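Why Does My App Need an Update?

You open your favorite game and a message pops up: "A new version is ready." You wanted to play, and now you have to wait. What is going on during that wait, and who made the new version?

What is an app made of?

An app is a long list of instructions for a computer. A tablet is a computer, and so is a phone. The instructions are called code, and people called programmers write them. Even a small drawing app can have thousands of lines of code.

When people write that much, some mistakes get in. You might write a whole page for school and spell one word wrong. In code, a mistake is called a bug. A bug might make a button stop working, or turn your blue paint green, or close the app when you don't want it to.

Finding a bug

Abdelghani Chraibi is a programmer. He works on Fluvlow, an app where children build rivers and watch little boats float down them. One April, players began writing in to say that their boats got stuck. It only happened when a river had more than 60 bends.

Abdelghani built a river with 60 bends, and the boats went through. Then he added one more bend, and every boat stopped. Making a bug happen on purpose is called reproducing it. It is an important step, and it can take longer than the repair.

The mistake was in a single line of code. It told the app to stop counting bends too early. He changed the line and tried the river again.

Testing

Before a new version goes out, somebody else tries it. On Fluvlow that job belongs to Godelieve Baert. She is a tester. She has a list of 19 things to check, and she checks all of them, even the ones that have nothing to do with boats. A repair in one part of the code can break another part.

She tries to use the app in the wrong way, too. She taps two buttons at the same time. She turns the tablet upside down. She types her name where a number should go. If something breaks, she writes down what she did, and the code goes back to Abdelghani. 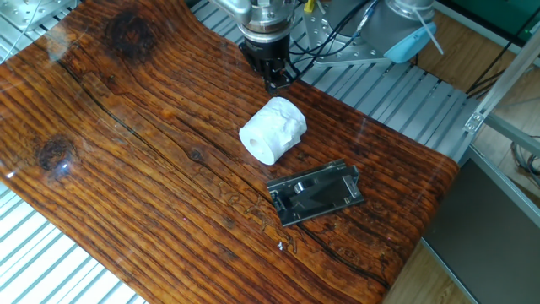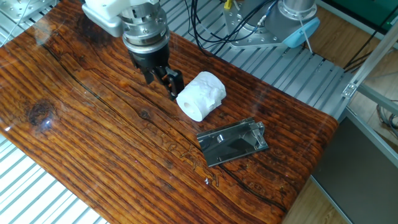 A robot arm and a roll of toilet paper on a tabletop.

What do the numbers mean?

Each new version of an app gets a number. The version with the boat repair was Fluvlow 8.2. The first number, 8, changes when there is something big and new. The second number, 2, changes when there are small repairs. Not every app counts this way, but many do.

How does it get to your tablet?

The finished version is copied to large computers called servers. Your tablet asks a server, "Do you have anything newer than mine?" If the answer is yes, the tablet can download it. To download means to copy something from another computer to yours.

After that the tablet installs the update. It takes out the old instructions and puts in the new ones. The rivers you saved are kept in a different place from the instructions, so they should still be there when you open the app again.

Do I have to update?

Usually it is a good idea. Some updates fix bugs you would never notice, such as a weak spot that could let a stranger look at private information. Ask a grown-up first if the tablet isn't yours. Plug it in if the battery is low, and leave it on until the update is done.

Words to know

Bug: a mistake in code.
Code: the instructions that tell a computer what to do.
Install: to put an app or a new version in place so it can run.
Server: a computer that sends things to other computers.
Version: one edition of an app, usually with its own number.

Try it

With a grown-up, find the version number of an app you use. Look in the settings, under "About." Write it down and check again in a month to see which part of the number has changed.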